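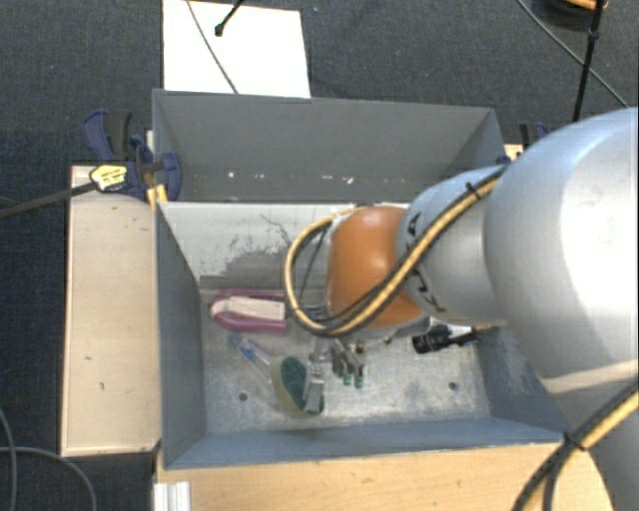

Last updated: 16 June 2024

The Lindqvist building in Bustgate opens to visitors twice a year, and I went to the spring one in April with Fereshteh Tabrizi, who teaches the younger grades at my school. We took the 10 o'clock group. There were 22 of us, mostly parents and teachers.

The tour starts in the sorting room on the ground floor. Small items are kept in gray sheet-metal bins with sloping sides, set on light wooden tables. The slope means that whatever you drop in slides toward the middle, and you can reach it without feeling around in the corners. The bins have had a lot of use. The floors are scuffed and smudged with dark marks.

What goes in them is a mixture. I wrote down a purple U-shaped magnet, a pale pinkish-white block, a small see-through blue thing like a marker or a tube, and something round with a cream rim and a dark green center. Fereshteh liked the magnet and asked where to buy one that shape. Our guide, Niilo Hyvönen, gave her the name of a supplier in Grorinberg and spelled it twice.

He said the item list stands at 1,817 entries, kept in a program called Jitidham. Each entry has a short name, a color and a shape. Two people name every new item separately and then compare - the blue things cause the most arguments, he said. We were given a sheet and asked to try it with a tray of our own. My partner and I agreed on the easy ones and got stuck on a piece of bent plastic.

Upstairs is the storeroom, with shelves to the ceiling and a narrow aisle. Only half the group could go in at a time, so there was a wait on the stairs. The labels are handwritten and hard to read from the floor.

The visit took 2 hours including coffee. Parking is behind the building and fills early. The elevator was out of order when we went, so ask ahead if you need it. Entry is free but you have to sign up, and school groups should write to the front office first.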